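Condbridge Returns Bench: mixed-item picking data

Last updated: Thu 25 January

# What is in this folder

This is the data card for the picking records from the returns bench at Kultar. The records come from one robot cell. Returned goods are put into an open bin, the arm takes them out one at a time, and a person at the next table checks and sorts them.

The set has 1573 pick attempts, collected over nine weeks starting in November. Of these, 407 are marked "handed over", which means the operator stopped the arm and took the item by hand.

# Why we made it

Before the cell, six people on each shift did all the lifting and sorting. Management wanted to know how fast the arm is. The people on the bench wanted to know something different: which items will still come to them, and how often they must stop their own work to help. We tried to record both.

# Fields

- attempt_id: number of the attempt, in order of time
- item_class: rigid, soft, bottle, small, other
- result: picked, dropped, missed, handed over
- wait_s: seconds the person waited for the arm
- note: free text by the operator, can be empty

The notes are kept as they were written. Some are in Fatulska shorthand, from the older sorting site. The list of short forms is in notes_key.txt.

# What changed for the staff

The lifting is less. The checking is more, and it is more tiring for the eyes. Operators also told us that waiting for the arm breaks their rhythm, so please do not treat wait_s as free time. Two tasks moved from the line leader to the bench: stopping the cell, and writing the reason. The training for this was only half a day at first, and it was too short. It is now one full day.

No field shows who was working. The bench staff asked for this before recording began, and it must stay so in any copy.

# Item types

Hard and soft goods share the same bin, and we do not arrange them by size.

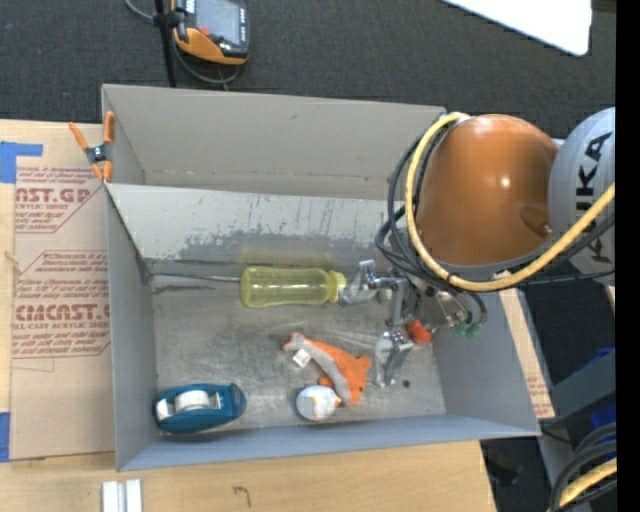

Fig. 1. Mixed bin with a bottle, a plush toy and a tape dispenser; KUKA arm with the gripper at the bottle neck.

For a bottle, use item_class "bottle" even if it is very light. Plush toys are "soft". Anything smaller than a hand is "small", also when it is rigid.

# Known problems

- In the first week, "dropped" and "missed" were mixed up. Use these rows with care.
- wait_s is empty when the emergency stop was pressed.
- Night shift has few notes.

# Use

Free to use for research and for planning of work. Please do not use it to compare shifts or to set targets for persons. If you publish, cite as: Lumbantobing, Condbridge Returns Bench.

Contact: the data desk at Kultar | © Kultar | Back to top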